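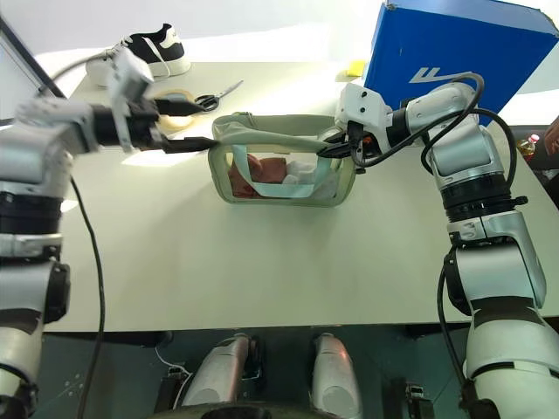
Kivora adds clear-panel pouch to its Tellis packing range

Skultlow, November — Kivora has extended its Tellis range of travel and storage goods with a zipped pouch for small clothing, socks and cloth accessories. The pouch goes on sale this month through the Kivora web shop and at Strömberg homeware stores.

The new model has transparent walls with a pale sage-green fabric trim and a grey-green band along the top. The contents can be checked without opening the zip. Corners are rounded so that pouches can be placed side by side in a case or drawer without the trim folding over.

The pouch is offered in 4 sizes. The second largest, product code 802, has a packed weight limit of 620 grams and is intended for one change of light clothing or a set of folded cloths. The limit applies to the zip and the seams together and should not be exceeded when the pouch is carried by hand.

Kivora gives the following guidance for packing. Folded items should be laid flat against one side, with softer or unfolded items filling the remaining space. Straps and cords should be placed last, in a loose loop near the front panel, and kept clear of the zip. The pouch should lie flat on a table while it is being closed, with one upper corner held firmly as the slider is drawn across. Scissors and other pointed objects are not suitable contents and may mark or pierce the clear panel. Shoes should be packed separately.

The clear panel may be wiped with a damp cloth and mild soap. The pouch should not be machine washed, ironed or left on a radiator. Adhesive tape should not be applied to the panel; a label can be slipped inside, facing out, where one is needed.

Existing Tellis pouches with opaque walls remain on sale in the same sizes. Mixed sets of 7, combining clear and opaque models, will be available from Strömberg stores while stocks last. Spare sliders for both types can be ordered from Kivora customer service in Skultlow.

Notes for editors

Tellis is the packing and storage range of Kivora. Product samples and a full size chart are available on request from the Kivora press office, Skultlow.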